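Wustham Games Makers' Circle
Minutes of the September meeting, 5 Sep 2022
In the chair: Eulalia Quezada
Apologies: the Tululville members, who had the wrong hall again

1. Minutes of the last meeting
Agreed, after the word "shambles" was changed to "discussion" in item 6.

2. Matters arising
The kettle has been replaced. The old kettle has not been thrown away and will be carried forward to next month, as it was last month.

3. The block and box set
The chair reported on the trial set for Fuda, our tidy-up game for small children and patient grandparents. The long table now has white paper down the middle of it, which shows up the orange block nicely and also shows up every speck that has ever been in the building. The paper still has its crease. Ironing was proposed and nobody seconded it.

The box is black outside and white inside, with no lid. The meeting spent longer on the lid than on the accounts. Those in favour of a lid said that a box without one is a tray with ambitions. Those against said that a lid is the first part to go under a sofa.
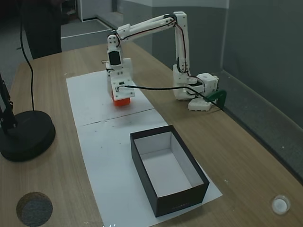
Paracha asked whether the box needed to be that much bigger than the block, and said that a child who can't miss will be bored by teatime. The chair replied that she had met plenty of adults who could miss it. It was left that the size stays as it is for the first batch of 40, and that anyone wanting a smaller box may make one and bring it along.

The lettering on the outside of the box was thought too faint. Two members had not noticed there was any. To be made darker, or dropped altogether if darker costs more.

4. Shape and finish of the block
The rounded edges were approved. The earlier block had proper corners and is remembered by everyone who trod on it.

There was a long exchange about the raised mark on top. It is the same orange-red as the rest of the block, so it has to be found by feel or by tilting the thing to the light. One side of the room calls it a triangle and the other a chevron. The chair ruled that the instructions will say "the pointed mark" and that the matter is closed. It was reopened under item 6.

Agreed that a block counts as home wherever it lies on the white floor of the box, straight or crooked. A motion that it must sit square was lost, to audible relief. 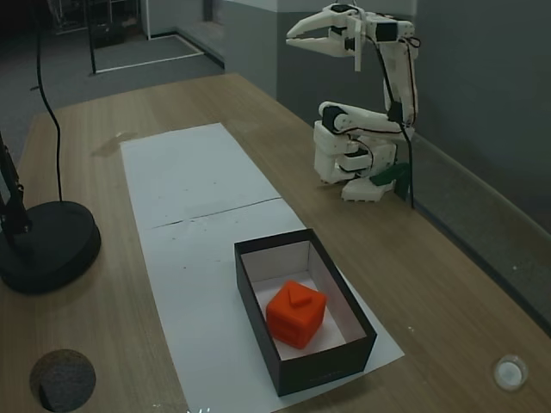 Item 4: the block in the box, crooked and therefore home.

5. Money
Balance stands at £393. Paper, card and paint for the first batch will come to £82, which was approved with one sigh. The biscuit fund remains separate, and will go on being separate however often this is raised.

6. Any other business
Chevron or triangle: see item 4. Still closed.

The black lamp is to stay at the left-hand end of the table. It has a heavy base and members are asked to stop finding this out with their elbows.

The rules sheet is to be cut to 2 sides. Eulalia Quezada will do the cutting and will not be taking requests.

The meeting closed when the tea ran out. Next meeting in the same hall — directions to be sent to Tululville in large print.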